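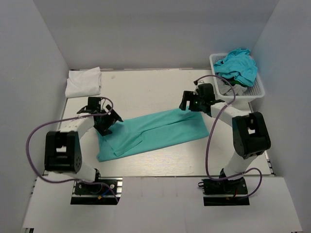
Recording a folding demonstration by remote control

Before you start, put the grippers in the rest position and open a new session in Zelleo. Set the episode length to 26 seconds. Move both leader arms slowly, as the follower arms lag a little on fast turns.

Stop and save after each fold, then give the episode a label.

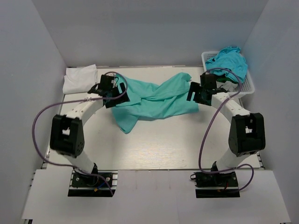
Starting positions should vary from one episode to the next. Ngaio Grimshaw asks for 400 episodes per garment, with a new start every 15. A crumpled start, like the teal cloth with its long creases across the middle, needs flattening before any fold. Keep the finished stack in the far left corner, clear of the wrist.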